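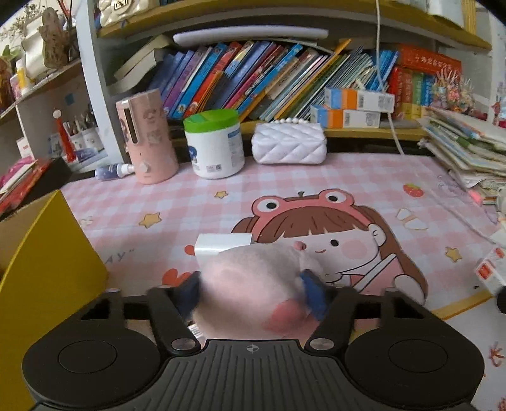
The fault that stopped collection at Prinholm in March began in the foam pads, and it took over two weeks to find. Marjan Mazandarani, who runs hardware reliability for the company's hand-held grippers, had been looking at the motor. The grippers are taken into ordinary homes and used on whatever is lying about, and the logs gave no hint that one kind of object mattered more than another. It did. Soft things, such as a pink plush toy pressed between two dark blue foam pads over a desk mat, were where the closing force went wrong first.

"With a rigid object the jaw stops and the current rises sharply," Mazandarani says. "With plush there is no sharp rise. The controller waits for a threshold and keeps closing until it gets there. If the threshold has drifted, you do not see it on a bottle. You see it on a toy."

The tool has a powered close, triggered by the operator's thumb, and a release that is supposed to work at any time. On the affected units the release was late. The worst delay in the logs was 815 milliseconds. During that time the fingers held at full force and the operator had no control over them.

One operator had a fingertip between the pads when it happened. The injury was a bruise. Mazandarani filed it as a safety event the same afternoon and withdrew all 32 units.

"People argued with me about that," she says. "The force is low. But the force was never the question. You pressed release and it did not release. I would have withdrawn them for a bruise on a banana."

The first theory was a bad batch of motors from Ammann, the supplier. Mazandarani's group swapped motors between a good unit and a bad one, and the delay stayed with the original body. The second theory was firmware. Version 2 of the controller code had gone out in the same month, and rolling it back made the delay shorter – but did not remove it.

"That cost us days," she says. "A partial improvement is worse than none. Everyone wants to believe it."

The answer came from a bench test at Welemau, the contract lab that does the company's wear testing. The foam on older units had taken a permanent set and was thinner at the center than at the edges. The calibration routine, which closes the empty jaw at start-up, read the thinner foam as a shift in the zero position. It corrected for the shift by raising the current threshold. After enough start-ups the threshold sat close to the motor's limit, and the release command was queued behind a stall check that took longer and longer to finish.

Version 2 had lengthened the stall check, hence the misleading rollback.

Of the withdrawn units, 20 showed a raised threshold. The rest had newer pads. Mazandarani says the pad change interval had been written down as "when visibly worn," and the compressed foam did not look worn.

"You could hold the two side by side and pick the wrong one. I did," she says.

The repair is in two parts. Release now interrupts everything, including the stall check, and the start-up routine refuses to correct past a fixed limit. If the limit is reached the unit locks open and shows a fault. Pads are replaced by hours of use, logged by the tool itself. The acceptance test, known internally as Ekier after the rig it runs on, used to consist of rigid blocks only. It now includes a soft target, closed and released repeatedly with the delay recorded each time.

Asked whether the old test should have caught the problem, Mazandarani says yes. "It was written for the motor. We had a very good test of the motor."

She has kept one of the bad units unrepaired, with the original foam, and uses it to check the rig each month.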